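Orkivora Carry Goods Line — Progress Report to Kovico, Period Three
Submitted from the Haverford workroom
Prepared by Hafþór Þorgeirsson

1. Status in brief

Work under the grant continues on the inspection and finishing stage for the black zip bag with tan webbing straps. The inspection table is in use, the written check sheet has been revised once, and the first lot of 27 bags has been through the full check. The second lot was delayed by webbing supply and will start in February. Spending is within the approved amount for the period.

2. Inspection station

The station is set up along the wall at the north end of the workroom. The white table was chosen to make loose thread and lint from black fabric easy to find. Black fabric sheds during handling, and on the old brown benches the lint went unseen until packing. The top is wiped down between lots. It has picked up light scuffing, with no effect on the work.

Lighting was moved in the first week to reduce glare. Inspectors had reported trouble telling the black zipper tape from the black body fabric, and the change helped to some extent. A darker seam on a dark panel is still slow to check by eye, and the check sheet now asks for it to be felt with a fingertip along its full length as well.

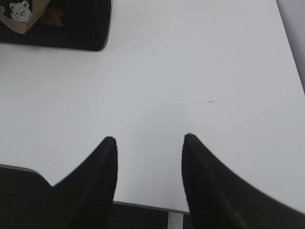
Table height was raised by 10 millimeters after complaints of back strain on the afternoon shift. No further changes to the station are planned before the end of the grant. The cost of the legs and leveling feet is booked under equipment, line 4.

3. Check sheet

The revised sheet has four sections: body fabric, webbing, zippers, and metal parts. The webbing section was rewritten. The previous version asked only whether the straps were present and firmly sewn. It now asks the inspector to look at each fold where the webbing passes over the rim, to confirm the fold is square, and to pull each strap by hand in the direction of load.

The zipper section covers the track along the opening and the track down the front seam as separate items. Combining them in the earlier version led to one being skipped. The pull is checked for free movement on its ring, and the ring for a closed joint. 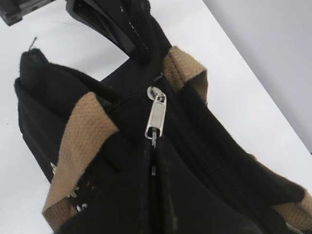

Page last changed: February, 4:10 p.m. (H.Þ.)

Metal parts come from Cemosier under the existing order of 600 sets. Delivery was complete and on time. Finish was consistent across the cartons opened so far. We have asked Cemosier to pack the pulls in divided trays in the next order, as loose packing leaves fine scratches that show up on a bright finish.

4. Findings from the first lot

Of the 27 bags checked, 3 were sent back for rework. Two had a crooked fold in the webbing at the rim. One had a zipper track set too close to the vertical seam, which caught the fabric on closing. All of them were corrected in the workroom and passed on the second check.

The most common minor fault was untrimmed thread, mainly at the pointed corners of the end panels. The sewing order leaves the thread tail at the tip, and it is easily missed when the bag is lying on its side. Minor faults of this type are trimmed at the table and do not count as rework.

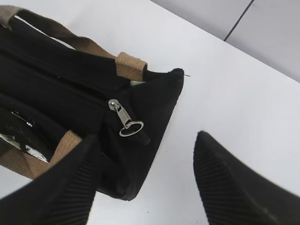
Webbing loops on the end panels are folded and sewn in one step. Operators find this slower than the two-step method used before, but the stitching holds its line better and we intend to keep it. Time per bag at this step has come down since the start of the period and should settle during the second lot.

Creasing of the body fabric was noted on several bags. It comes from stacking — the bags are soft and take a fold under weight. Flat storage shelves have been priced and a quote is attached as Annex B.

5. Next period

Start the second lot once the webbing is received. Add a thread-trimming step before the bags reach the table. Confirm tray packing with Cemosier. Decide on shelving, subject to Kovico's approval of a transfer from the travel line, which is underspent.

Annex A: check sheet, revision 2
Annex B: shelving quote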